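Staying with us at Zurkora House: your questions answered

We get a good many letters and calls before people arrive, and the same things come up again and again, so we've gathered them here. If yours is missing, do ring. We like a chat and the kettle is generally on.

When can we arrive?
Rooms are ready from 3 pm. If your train gets into Lenum earlier than that, come up anyway and leave your bags in the hall, and have a wander down to the harbour while we finish off. We ask that you're here by 9 in the evening if you can manage it, although we've let in plenty of people later than that with a bit of warning.

How do we find you?
Take the coast road out of Lenum towards Irkent and turn left after the chapel. The lane looks as if it belongs to a farm (it does, further up) but keep going past the second gate and you'll see our blue sign. Sat navs tend to send people to the quarry. The 132 bus stops at the bottom of the lane, and if you have heavy cases we'll come down for you in the car.

Is breakfast included?
It is, and it's a proper one. We serve from half past seven until ten, with eggs from up the lane, and porridge if you ask the night before. Haruto Kuroda does most of the cooking from Easter to October, and his miso mushrooms on toast have a following of their own by now. Do tell us about allergies when you book — it's much easier to shop for you beforehand than to rummage in the cupboards at eight in the morning.

Can we bring the dog?
Yes, in the two ground floor rooms, at £5 a night. We're fond of dogs and only ask that they stay off the beds and out of the breakfast room. There's a tap and an old towel by the back door for sandy paws.

Do you take children?
Gladly, of any age. We have a travel cot and a high chair, and a box of games in the sitting room with most of the pieces still in it. Under-twos stay free.

What is the bedding like? Do I need to bring anything?
Sheets, duvets and towels are all here for you. We change the linen between guests, and halfway through if you're staying a week or more. Each room has an extra blanket as well, and they're a mixed bunch that we've picked up over the years, some plain and some rather jolly. If you'd like feather-free pillows, or simply more of them, just say.
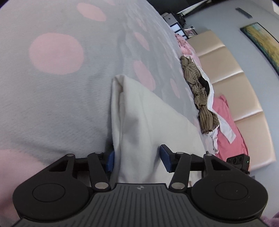 The grey blanket with the pink spots, and some folded white fabric.

Will it be cold in June?
It can be, I'm afraid, once the wind comes round off the water. The heating stays on a low setting in the evenings all year, and you're welcome to turn up the radiator in your own room.

Where should we eat in the evening?
The Yaman, down on the quay, is our favourite, and it's a walk of 20 minutes if you take the steps. It's small and fills up quickly in summer, so let us book you a table when you reserve your room.

What if we have to cancel?
Let us know a fortnight ahead and we'll return your deposit in full. After that we keep it, unless we manage to let the room again, in which case we'll send it back to you.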